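How to Keep a Pitch Count for a Youth Team

By Fidel Figueroa
December 15, 2020
Filed under: Baseball > Coaching Basics

Take a clicker and a small notebook. Press once for every pitch thrown to a batter, foul balls too. Warm-up throws go on a separate line. 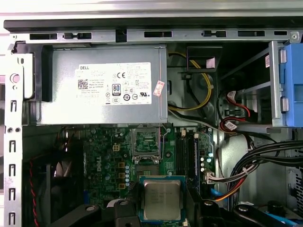 After each inning, compare your number with the other team's scorer - it is easier to fix a mistake of 2 pitches early. At Kellwood we stop our oldest boys at 80, even when the game is close. Write the final number next to the name.

Recent posts
Bunting drills for a small gym
Kerkaddale fall league: October results
How to break in a catcher's mitt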